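Folding on the bed: a talk with a laundry worker who teaches

Apr 26, 2022

In the guest house called Jodow there is no table in the linen room. For this reason the woman who looks after the clothes there folds everything on a bed, and she has done so for 14 years. I visited her because she gives a small course, also under the name Jodow, for people who have never learned to fold a shirt and are a little ashamed of it. She asked me not to print her name. "My work is to make other people's shirts look nice," she told me. "For this they don't need to know me."

A shirt begins always the same way with her, in a heap on the fitted sheet.
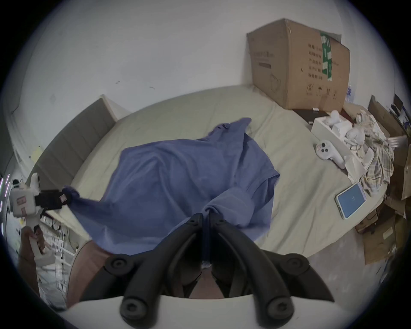
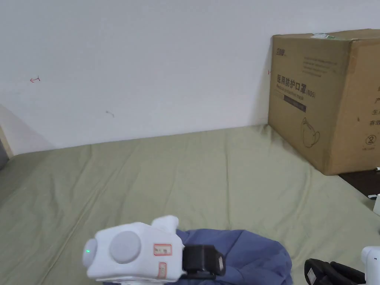

Blue cloth on the bed, still full of creases.

Why does she fold on a bed, when a table is flat and hard?

"Because a bed holds the cloth," she said. "On a table the shirt slides away from you. On a sheet it stays where you put it, and you can pull one sleeve without moving the other side." She admitted that a soft mattress is a problem. It goes down under the hand and the fold becomes round. Her advice is to stretch the fitted sheet well before starting, and to press with the flat hand, never with the fist.

I asked her what is the first thing she does with a crumpled shirt. I expected that she would say to button it, but this comes later. First she looks for the collar. "When you have the collar, you know where everything else is. People take the first piece of cloth they see, and then they turn the shirt and turn it again, and it gets worse." When the collar is found, she lays it towards the wall, pulls the two shoulders apart and lets the sleeves lie as they want. Only then she closes 3 buttons: the top one, one in the middle and the last one.

After this the shirt is turned on its face. The sides go to the middle, each sleeve is laid down along the back, and the bottom is brought up in 2 folds. She does not use a folding board. A supplier named Rinaldi once sent her one to try, and it is still behind the door. "It is a good board," she said politely. "But my shirts are all different sizes, and the board has only one."

We talked also about creases. In her opinion most of them are made in the basket and not in the washing machine. A shirt which waits in the basket overnight will need the iron, and a shirt which is laid out the same hour perhaps will not. She shakes it twice, holding it by the shoulders, and smooths the front with her palm. For the wash she takes a liquid called Fludix, in a smaller dose than many people take, as she finds that too much soap makes cotton stiff.

Last August was her busiest month. The guest house was full and she wrote in her notebook 461 shirts, not counting the towels. I wanted to know if she was not tired of it. She thought for a moment before she answered.

"Of the towels, yes," she said. "A towel is always the same. With a shirt you have to look."

The clothes of the guests go back in cotton bags made by Trustwood, with the collar up so that it is not pressed flat. She puts the heavy ones at the bottom. Trousers she folds too, but she does not teach them in the same lesson, because the pupils mix up the two methods and go home with neither.

The next course is for beginners, and those who come should bring one shirt of their own, washed and not ironed.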